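Serena Orlandini to direct Trorncombe, with Babar Mirani in the lead

Serena Orlandini will direct the feature adaptation of Trorncombe, the stage thriller about a signalman accused of wrecking a night train. Babar Mirani has signed to play the lead. Principal photography is set to begin in August, with Roltent Pictures producing and Vadov handling international sales.

The deal was confirmed by Roltent on Tuesday. The company acquired screen rights to the play two years ago and had been developing it as a four-part television serial. That version was dropped last winter after the scripts came in over length and the broadcaster attached at the time withdrew. The feature script is by Orlandini, working from the original stage text and from two of the four television drafts.

Trorncombe is set in 1905 in a railway town of the same name. The story opens the morning after a derailment and covers the inquest that follows. On stage it was played in one room, with a cast of six and no interval. The screenplay keeps the inquest as its main line but adds the derailment itself, the night shift that comes before it, and a second location, the company offices in the city, which are mentioned in the play but never shown. Running time is expected to be under two hours.

Mirani plays Geraghty, the signalman. The part was written for an older actor, and the script has been changed to suit: Geraghty now has six years of service at the box where the play gives him thirty, and a passage about his pension has been cut. Mirani was first approached for the television version, in a smaller role as the company's lawyer. He read for the lead after the project moved to film. No other casting has been announced. Roltent said the roles of the coroner and Geraghty's sister will be filled before the end of next month.

This will be Orlandini's third feature and her first in English. Her previous film was shot in 24 days on two sets. Trorncombe has a longer schedule of 40 shooting days, with the first three weeks on a sound stage and the rest on location along a disused branch line. The production has a lease on the line through the fall. The signal box will be built twice, once at the trackside for exteriors and once on the stage with removable walls. The lever mechanism on the stage version will be fully working, as several shots require the actor to pull a lever and the wire to move outside the window in the same take.

"The play never shows you the box," Orlandini said. "People describe it under oath and they all describe it differently. On film you have to pick one, or you have to shoot it more than one way. We are shooting it three ways."

According to the production notes, each of the three versions of the night shift will be filmed with the same blocking and the same lens lengths, but with changes to the position of the clock, the lamp and the logbook. The scenes will be placed at different points in the film, matched to the testimony of three witnesses. A fourth version was written and removed from the shooting script.

The derailment will combine a one-quarter scale miniature with digital work. The miniature section runs to 100 feet of track and will be shot at a high frame rate in a separate unit of nine days. Digital work is limited to smoke, sparks and the extension of the embankment beyond the end of the model. Crowd scenes at the inquest call for 400 background players over four days, most of them local hires.
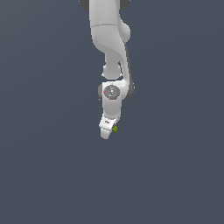

Roltent is financing the film jointly with a regional screen fund and a presale to a pay television group. The company did not release a budget figure. It described the film as mid-range by its own standards and said it will cost less than the abandoned serial would have. Vadov takes all territories outside the home market and will open sales with a script and a short reel of concept material. A domestic distributor is in place but has not been named.

The film will be shot digitally in a 1.66:1 ratio. Orlandini said she had tested a wider format at the branch line and found that it left too much empty space on both sides of the box interior. Sound will be recorded live wherever the location allows. The bell codes used between signal boxes, which carry several plot points in the play as spoken lines, will be heard in the film without translation in the first half and explained during the inquest.

The score has not been assigned. The stage production used no music, and the current plan is to keep the inquest scenes without any. Editing will begin during the shoot, with an assembly of the stage material due by the time the unit moves to location.

The play ran for one season in its first production and has been revived twice. Its second revival, in a converted goods shed, was the one seen by Roltent's development staff and led to the rights purchase. The playwright's estate has approval over the title and the ending. Both are unchanged in the current draft.

Mirani will move to Trorncombe from a stage run that closes in early summer. He is scheduled for two weeks of training on the lever frame before the shoot, followed by a week of rehearsal on the sound stage with Orlandini and the camera crew. His contract also covers a single day of pickups after the main unit wraps.

Delivery is planned for the following spring. Roltent said it has held back on a release date until the domestic distributor confirms its schedule, and that a festival premiere is under discussion.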